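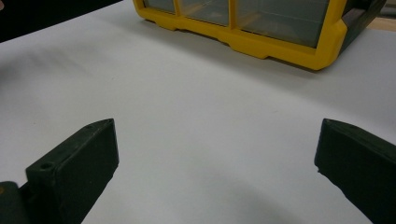

Clear panels, yellow frame, nothing in it yet.

7 min read

October
By Sofia Bragança

I want to make a case for the see-through box. I've been making it at dinner tables for a couple of years now and my friends have got very good at changing the subject, so it's time I wrote it down.

My position is simple enough. Most of the storage sold to us is designed to hide things, and hiding things is the wrong job. Wicker baskets with linen liners, lidded felt cubes, those lovely grey cardboard drawers with a little brass label holder – I've owned them all, and every one of them swallowed something I needed. A clear front gives it back. You walk past, you see the string, you know you own string. I can't tell you how much string I bought between the ages of thirty and forty-five.

I came to this through my aunt, Idalina Veloso, who ran a haberdashery for most of her working life and kept the buttons in glass-fronted drawers from floor to ceiling. As a child I thought they were there to look pretty (and they did, they were glorious, the whole wall glittered when the door was open). Years later I asked her about them and she looked at me as if I'd asked why shoes have soles. A customer comes in with one button in her palm. You look at the wall, you go to the drawer. The shop next door kept theirs in tins, she said, and you could hear them rattling all afternoon.

I think of that rattling a lot. It's the sound of my old hall cupboard! When I finally emptied it, one wet October, I wrote everything down, partly out of curiosity and partly because I was dreading putting it back. There were 226 things in there, if you count a packet of screws as one thing, and 40 of them were things I already had somewhere else in the flat. Four rolls of parcel tape. Three of those little keys for bleeding radiators. A complete spare set of picture hooks bought, I'm fairly sure, on the same afternoon I gave up looking for the first set. Everything had been in a box, and every box had a lid, and I had thought of the cupboard as tidy because the lids matched.

Now, labels. Whenever I talk about this, somebody tells me labels would have solved it, and my friend Halyna Levchenko is the most persuasive of them. She has a label maker and she uses it beautifully. Her spice shelf could hang in a gallery. I admire it every time I visit and I still think she's wrong, at least for the rest of us. A label tells you what you intended to put in a box on the day you were feeling organised. Mine said BATTERIES for a year and a half after the batteries had gone and been replaced by birthday candles, a bike light and some foreign coins. I knew that box didn't hold batteries. My husband didn't, and neither did any visitor, and eventually I started to believe the label myself. A clear panel can't go stale in that way. It's always telling you about this morning.

There's another thing I love about it, and I find this one harder to explain without sounding a bit soft. Seeing your things makes you fonder of them. I have a compartment of nothing but wool ends and every time I pass it I get a small lift from the colours. When they lived in a pillowcase at the bottom of the wardrobe I thought of them as a guilty chore. Same wool! I've since knitted quite a lot of it into hats of varying quality, and I'm certain I'd never have started if I'd had to go and dig for it.

I can hear the objections, because I've been hearing them over the cheese for ages.

The main one is that it looks a mess. Ilídio Rocha, who has the calmest sitting room of anyone I know, told me that living with clear storage must be like living inside a handbag. I laughed, and then I went home and looked, and he had a point about one shelf. You do see everything, including the tangle of charging leads and the half-used glue. But I'd say two things back to him. The first is that you soon stop keeping the tangle. I'd had a nest of leads in a lidded box for longer than I'd had the phone they belonged to, and once they were on show I sorted them inside a week, out of plain embarrassment. The second is that a frame makes an enormous difference. A completely clear tub, walls and base and all, does look like a bag of stuff that has been persuaded to stand up. Give it a strong coloured edge and a few dividers, though, and the eye reads the edge first. A good loud yellow is my favourite. It's cheerful, you can find it in a dim cupboard, and whatever's behind the panels settles down and behaves like a shop window.

That's also why I'm so keen on compartments. One big clear bin is only half an improvement, as you can see the top layer and the front layer and the rest is guesswork. Divide it up and each bit of contents gets its own little pane. I like them in different widths too: a narrow one for pencils or knitting needles, something middling for tape and glue, and a wide one for the things that refuse to be a sensible shape. People who design these things with every compartment the same size have never owned a stapler and a paper clip at the same time.

The next objection is plastic, and I take that one more seriously. I don't want to be the person who tells you to throw out a perfectly good set of baskets and buy a stack of plastic. Please don't! If you already have baskets, take the lids off and put them lower down, where you can see into them, and you'll get a lot of the benefit for nothing. Jam jars are wonderful. So are old glass sweet jars, if you can find them. What I would say is that a sturdy moulded box is a thing you buy once. Margarida Sequeira, who taught my daughter in infant school, had a row of clear-fronted trays on the classroom windowsill that were older than some of her pupils' parents. They were scratched and they'd gone a bit cloudy at the corners. The children still knew exactly where the chalk was, and they put it back there too, which I've never managed to bring about at home with any amount of shouting.

I watched that for a whole morning once, when I was meant to be helping with papier mâché. A boy who couldn't yet read went straight to the right tray, took out the blunt scissors, used them, and put them back with the other scissors because he could see the other scissors. It was so easy. I went home and took the doors off a cabinet.

Then there's dust, and light, and I'll give some ground. I wouldn't keep photographs in a clear box near a window, or good fabric, and spices do better in the dark (Halyna, you may have that one). Medicines should be locked away from small hands. And there are drawers in every home that are entitled to their privacy. I have one. It's got a solid front and it's staying that way.

But for the ordinary traffic of a household, the pens and plugs and plasters and seeds and shoelaces, I really do believe we'd all be happier if we could see them. We'd buy less. We'd ask each other where things are a good deal less often, and I reckon that question accounts for half the bad temper in any shared home.

If you're tempted, my only advice is to begin with the box empty. Clear a table, put the box on it, and leave it there for an evening before you put a single thing inside. I know that sounds precious. What happens, in my experience, is that you keep walking by and thinking of what ought to go in it, and the list you end up with is short and useful, whereas if you fill it straight away you'll fill it with whatever's nearest. My first one got a takeaway menu and eleven hair bands. My second waited overnight and got the sewing things, and it's held the sewing things ever since.

My aunt came to stay not long after I'd finished the hall. She needed a button for her cardigan and I didn't say anything, I just pointed. She stood in front of the shelf for a moment with her glasses pushed up, went to the right compartment at the first go, and told me I'd put the browns in with the blacks.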